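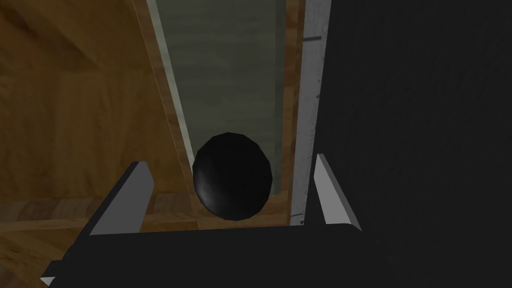
Gloss black, rendered. Soft highlight on the left and upper rims, faint sheen across the face.

March - gloss black, second round

Continuing the lacquer trials for the Taltstead shelving. First round was abandoned at the top coat stage with orange peel on every panel and two bad runs on the long edges. Notes on that are a few pages back and I won't repeat them, except that the gun setup there should be ignored. The air cap was the wrong one.

Stock is 19 mm MDF, full boards 2440 long, ripped down the length and then crosscut to 900 for the test pieces. Kept one strip at full length to practice the long pass, as the finished shelves run the whole board and a short panel says very little about keeping a wet edge.

Edges first. Cut edges drink primer and stay fuzzy however many coats go on top. Tried three ways of sealing:

A - primer straight on, sanded between coats. Still visible as a dull band after the third coat.
B - thinned wood glue, brushed, left overnight, sanded. Good, but it clogs the paper and leaves a soft ridge at the arris if not wiped.
C - fine filler skimmed on with a plastic card, sanded flush, then primer. Best of the three. Slow.

Going with C on front edges and B on the backs, which sit against the wall.

All arrises eased to a small radius before priming. Anything left sharp sanded through to bare board at the first touch. Cameron Kinnear prefers a chamfer here and cut one on the practice strip. It holds paint well enough, but in gloss black the two lines of the chamfer show up from across the shop and any wobble in them shows as well. Radius stays.

Primer is the Laxdal gray, two coats, flatted dry. A guide coat of cheap matte black dusted over the primer made the low spots obvious. I had been skipping this and should not have been. Most of what I blamed on the top coat last time was already in the primer.

Color coat is the Prindero black, thinned by eye last time and by measure this time. First panel sprayed too dry at the far end where my arm ran out of reach. Moved the trestles so I can walk the full length and the problem went away. Overlap half a fan each pass, trigger on before the edge and off after it. Second coat when the first would take a fingertip on the masking tape without stringing.

Dust is the remaining trouble. Swept the evening before, wet the floor, closed the roller door, and still picked up nibs on the two panels nearest the extractor. The other panels are acceptable. Suspect the filter housing is leaking past its seal. Tito's notes on the old booth mention the same thing and he taped it.

Cutting back: started at 1000 wet with a drop of dish soap, flat block, straight strokes only. Cut through at one corner on panel 4, so corners now get tape until the last few strokes. Compound after that, foam pad, low speed. Under the strip light the reflection is straight along most of the panel and bends slightly over the last hand's width at the left end, where the board itself is not flat.

To do:
Check the filter seal.
Order more filler, the tub is nearly out.
Leave panels 2 and 3 standing on edge for a week, then look again for sinkage along the B edges.
Ask whether the undersides need full gloss. If primer and one color coat will do, the spraying time drops a good deal.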